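Folding Sequence and Finished Size of Short-Sleeve T-Shirts
Final report, Textiles and Household Methods, Clevville

1. Purpose

The project compared two ways of folding a cotton-type T-shirt for drawer storage. Method A folds both sides toward the center and then folds the length in thirds. Method B folds the shirt in half along its length first and tucks the sleeves afterward. The measure of interest was the width of the long panel before the final cross folds, as this sets how many stacks fit side by side in a drawer.

2. Work surface

All folding was done on a white table with no cloth or pad on it. A padded surface was tried in September and dropped. The pad moved with the fabric and the side folds came out uneven. The drawer used for the fit check was an Ekano unit with an inside width of 600 mm.

3. Side folds

The side folds decide the shape of everything after them. If the neckline is not pulled flat first, the slack collects at the collar and a diagonal crease forms across the chest. The lower half usually lies flat even when the top does not. 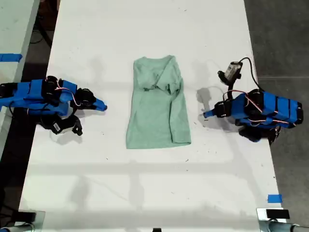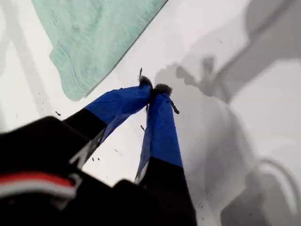
Nicanor Palma
Student author, Kakevell project group

The mint-green shirt on the table is at the tall, narrow stage, with the collar still bunched and the lower part smoother. Under our scoring sheet a panel in this state is marked "partial" and is not measured.

4. Results

Of 99 folds attempted, 93 reached a panel that could be measured. The remaining six were marked partial and left out. Median panel width was 90 percent of the target for Method B and matched the target for Method A. Method B panels were narrower but less regular, and the hem corners often failed to line up.

Stacks made from Method A panels stood without leaning. Method B stacks leaned toward the sleeve side, where the fabric is thicker.

5. Sources of error

Fabric weight was not controlled. Shirts were smoothed by hand with no set pressure. The scoring of a "flat" collar follows the Domínguez sheet, which gives only a short written rule, and two readers disagreed on several borderline cases.

6. Further work

Repeat with long sleeves. Record collar slack in millimeters in place of the flat/partial mark.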